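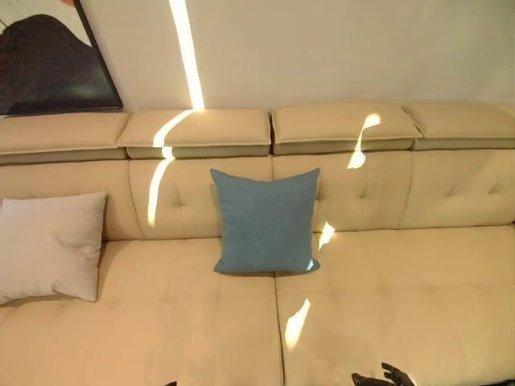 How to clean a cream leather sofa without making it sticky?

Tetdale Home Help > Furniture and fabrics
Posted March 7, 2022

kivon_flat
We bought our leather sofa second-hand in December. The color is cream, and the places where we put our heads and hands are becoming a little gray. I tried a drop of dish soap in 500 ml of warm water. The gray became lighter, but after drying the leather felt sticky. Did I use too much soap? I would also like to know if the sun is bad for it. In the morning the light comes directly on that wall, and I can not move the sofa to another side of the room.

Lirkwood23
Sticky means that soap stayed in the leather. Wipe it again with a cloth and clean water only, two times, and squeeze the cloth very well before. Then dry with a soft towel. Do not use a hair dryer.

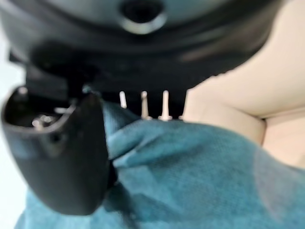
After this, wait one full day before you put any cream on it. I made the mistake of using the cream the same evening, and I got dull spots which stayed for weeks. Please test first on the back side, near the floor. For the sun, a thin curtain is enough in my experience. My parents had no curtain and their sofa became yellow on one end and hard like cardboard.

iyer_m
baby wipes, works fine for me

Lirkwood23
I would be careful with baby wipes. Some of them slowly take off the finish, and then the color comes away on the cloth. A repair shop asked me 700 for recoloring two seats, so I prefer plain water.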